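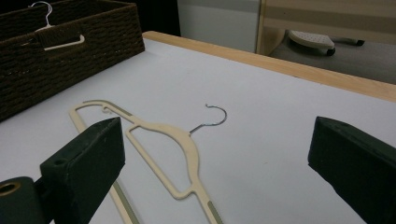 A hanger between the fingers of the Ponar hand unit. Our table, our basket.

I have hung up a lot of clothes in my life and never once thought about the hanger. Then I spent an afternoon with the Ponar, a pair of handheld grippers from a small outfit called Werura, and now I can't walk past a coat rack without sizing up the grip angles.

The Ponar is a kit for people who want to teach robots to do chores but would prefer to leave the robot out of it for a while. You hold a gripper in each hand, you do the job yourself, and the kit records what the fingers saw and did. Later on, an actual arm gets to learn from it. Werura rents the set by the month or sells it outright, and I-seul Geum, who runs the demo sessions, was kind enough to let me loose on one (brave woman!).

She suggested hangers and a basket for my first job. Easy, right? Well. A flat hanger on a flat table is a miserable thing to pick up with two blunt fingers. There's hardly any height to it, and if you come in at a lazy angle you just push it along. My first 23 tries went into a folder Geum cheerfully labeled "warmup."

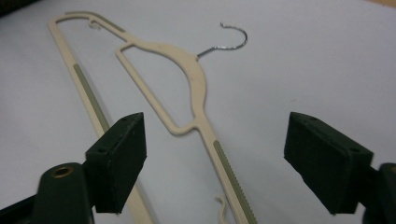
Overlapping hangers, with the fingers wide open around the nearer one.

Overlaps are where it gets fun, or where you start muttering. You go for one hanger and the other wants to come along for the ride. I found the trick was to open the fingers as wide as they'd go, settle over a straight bar, and squeeze slowly. The pads are my favorite part of the whole kit. They're big and chunky, and you quickly stop worrying about lining everything up to a hair.

What I liked less was the weight. It's fine for ten minutes, but by the end of the session my wrists were filing complaints, and I'm a person who carries groceries in one trip on principle. Ha-rang Son, who handles support at Werura, told me a lighter shell is planned for September. I'd wait for it if you have small hands.
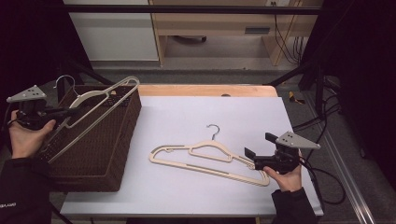

Both grippers at work, one at the basket and one at the hanger on the table.

Two-handed jobs took me longest to learn. My left hand kept wandering off while I stared at my right, and Geum had to remind me (more than once) that both recordings count. Then there are the cables. You do get used to them, but I'd clear some floor space before you start, and I'd put a big sheet of paper down on the table too, as it makes the footage much easier to sort through later.

The Oline software that comes with it is plain and quick. I had 41 clips by the time we quit, and trimming them took less time than making coffee. Exporting was slower, and the progress bar is a liar.

Would I buy one? For a lab or a startup, sure. For me, I'd rent it for a month, record every chore I hate, and send it back.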